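Sorting Bin

June 20, 2022
by Tharindu Roy

A sorting bin is a small open container used to keep one kind of empty apart from another — cans in this one, plastic bottles in that one — before the lot goes out to the curb or back to the store. I've been writing up household objects for this site for a while now, and I've been looking forward to this one, because I own five of them (yes, five, don't ask my wife about it).

The term covers a lot of ground. Some people mean the big wheeled cart in the driveway, but that has its own entry, so I'm sticking to the indoor kind you can lift with one hand. Most are round or rectangular, open at the top, and a bit wider at the rim than at the base. That taper lets you stack them when they're empty, and it also means they wedge together like crazy if you push down too hard. A twist usually gets them loose!

Materials

Plastic is what you'll see most. It's light, it rinses out fast, and it doesn't clang when you toss a can in from across the kitchen. Steel ones look nicer, I think, but they dent, and the bottoms of mine rusted where soda had dripped. Wicker turns up too, and I'd stay away from it for anything sticky.

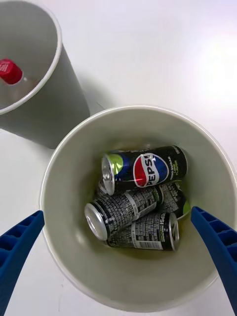 Color is mostly a matter of taste indoors. My friend Munther Dabbas swears by a different color for each material, and his kids do seem to get it right more often than mine. I like plain gray. It goes with everything and you can see right away when it needs a wash.

What goes where

Aluminum cans and plastic bottles are the classic pair, and two bins side by side will handle most of what a small household drinks. Whether the caps stay on the bottles depends on where you live, so check your local rules. Crushing is another one — some return machines need to read the label on the can, so flat ones get spat right back at you. I learned that with a full bag and a line behind me.

Size

Small tabletop bins don't hold much. My biggest one, a Kolum I keep by the back door, takes 16 cans before they start rolling off the top. When our block did a drink can collection in June, Darius Dumitrescu kept the tally and we ended up with 1183, which meant a whole lot of trips with those little bins. We'd been hoping for 1000, so I was thrilled.

Cleaning

Warm water, dish soap, a soft brush, then upside down on the rack overnight. I do mine every other week in summer, and more often if there's been root beer.

See also: curbside cart, bottle crate, can crusher.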